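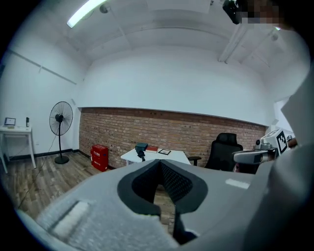

The soft one will drop it, Ramiro Barrios said, and he would put money on that if anyone was taking money.

Fiction › Short Stories
By Montserrat Campos | March
56 shares | 12 comments

Şükran wrote his name on the pad and next to it she wrote "soft one drops." She liked to have predictions on paper before a test. Ramiro had been in the room for five minutes and hadn't taken off his coat.

"Drops what?" she said.

"The cup. The egg. Anything that isn't square."

The company was called Ballutness and it had money for one more kind of gripper. It could be the hard-jawed one from Furnent, which had been on the market for years and closed like a door. It could be the Clolora, which had dark textured faces set in a V and gave a little when you pushed on them. Patricio Iglesias had asked for an answer by four o'clock. He had a call with the client in Sepúlveda at half past, and he wanted to say a name on that call.

She ran the Furnent first. It picked up the wrench, the tape, the box of screws. It picked up the red book from the desk by its spine and set it back down. It picked up the paper cup and folded it in half.

"You can turn the force down," Ramiro said.

"I did."

"More."

She turned it down more. The next cup stayed round and slid out of the jaws on the way up. She wrote that down too.

Ramiro had worked with the Furnent people before he came to Ballutness. He had never hidden it. He had spent two winters getting their jaws to close at the same speed every time, and he still talked about those jaws the way some men talk about a truck they used to own. Şükran knew this and had asked him to come anyway. If the Clolora was going to win, she wanted it to win in front of him.

She changed over at two. The hand-held version took no time to set up. She held it out in front of her and opened and closed it a few times over the floor, getting the feel of the grip. Then she carried it to the table by the door, where the objects were.

The Clolora picked up the cup. She hadn't changed any of the settings. She put the cup down and picked it up again, and then she did it with the egg, and the egg was fine.

Ramiro took off his coat.

"Do the wrench," he said.

The wrench went badly. It came up crooked and swung, and the soft faces let it turn until the heavy end pointed at the floor. It didn't fall. She held it there and they both watched it.

"That's a drop," he said.

"It's still in the hand."

"On an arm, moving, that's a drop."

She thought he was probably right. She wrote "wrench, rotates, held" and let him read it upside down. He asked her to add the part about the arm and she added it, with his initials.

They went on like that for the rest of the list. The Clolora was better with anything light or round. The Furnent was better with anything that had weight at one end. On the flat things they came out even. At half past three Ramiro asked what the client in Sepúlveda packed.

"Pears," she said.

"Only pears?"

"Patricio says 299 crates a shift. Pears, and in the fall some quince."

He sat down in the office chair and turned it a little to one side, then back. "You could have told me that at the start."

"You would have said pears are nearly square."

He laughed, though not for long. He asked to hold the Clolora, and she gave it to him. He closed it on his own thumb and looked at how the dark faces settled on either side of the nail. He opened it and did it again, slower. He wanted to know how long the faces lasted before they had to be changed. She said the sheet gave 3097 cycles and she didn't believe the sheet.

"Then that's your test," he said. "Never mind the cup."

Patricio came in at ten to four with his phone already in his hand. He asked for the name.

Şükran looked at Ramiro, who was still opening and closing the thing on his thumb.

"Tell them Clolora," Ramiro said. "And tell them spare pads — a lot of spare pads."

Patricio went out to make the call. Şükran turned back to the first page and drew a line through "soft one drops," and then she found the egg and put it back in its carton.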